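Community > Arts & Culture > Painting and Prints

Reading time: 2 minutes

Buying a print from a painter's website, is it signed by hand?

Nurneck
I want to buy a print by a painter who lives near Draltau. His site says "signed limited edition" and the price is 2,935 with the frame. I emailed on Saturday to ask if the signature is in pencil or part of the printing. No reply yet. How do I tell before I pay?

Vudport
Ask for a close photo of the bottom margin, taken at an angle. Pencil has a slight shine and dents the paper a little. A printed signature sits flat and is made of the same dots as the image. Also ask for the edition number and the size of the whole edition, artist's proofs included. I own two of his prints. Both are signed in pencil on the right and numbered on the left, but they are older ones, so I can't speak for what he sells now.

Get the return terms in writing too. Framed work is often excluded.

Janevski
just buy unframed, framing is where they get you. My table's bare wood and I lay prints on it to check them. 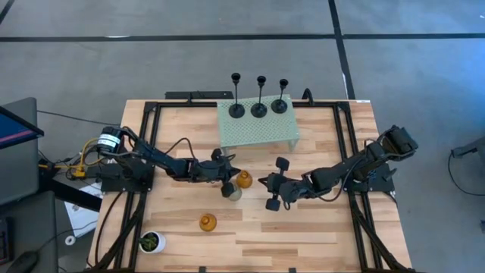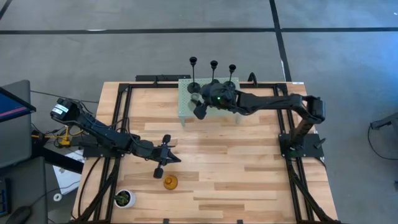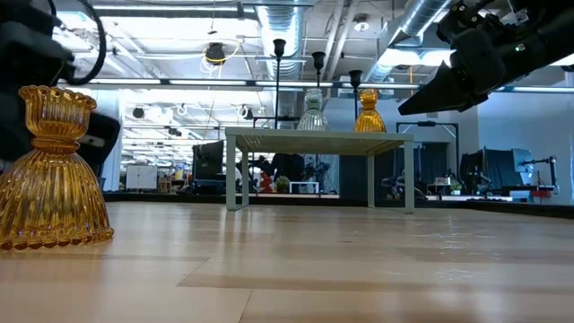 Related threads
- Does a certificate of authenticity mean anything?
- Storing works on paper in a damp house
- Artist's proof or numbered print?
- How long to wait for a studio to reply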